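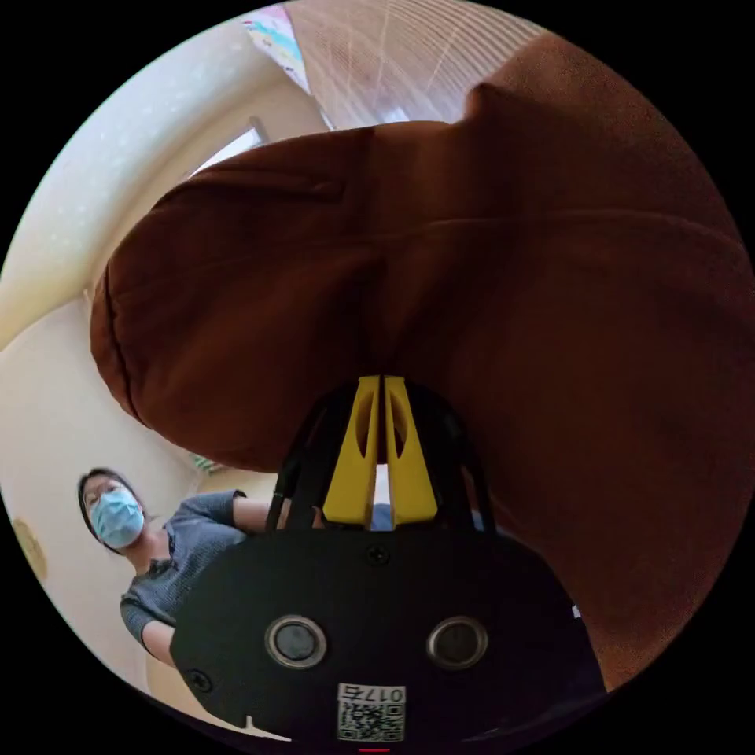 Textile Waste in Two Towns: Project Report

February 11, 2019

1. Background

Our group looked at what households in Nornstead and Plistley do with clothes and home fabrics they no longer want. Both towns have collection banks, but only Plistley takes worn-out items as well as wearable ones.

2. Method

We put 1000 paper questionnaires through letterboxes, split evenly between the two towns, and got 744 back. Of these, 556 were filled in fully and only those were used. There were 4 questions, covering clothes, bedding, curtains and cushions.

3. Findings

Clothes were mostly given away or sold. Bedding and cushions were a different matter - many people put them in the general bin, even when they knew where the nearest bank was. The usual comment was that a stained or flattened cushion was not good enough to give to anyone. In Nornstead several people did not know whether curtains with linings were accepted. The label on the bank there only mentions clothes and shoes.

4. Problems

The word "textiles" confused some people and we should have tested the form first. Flats were also under-represented, as we could not get into most of the blocks.

5. Next steps

We will repeat the survey in March with a shorter form and add a question on repair.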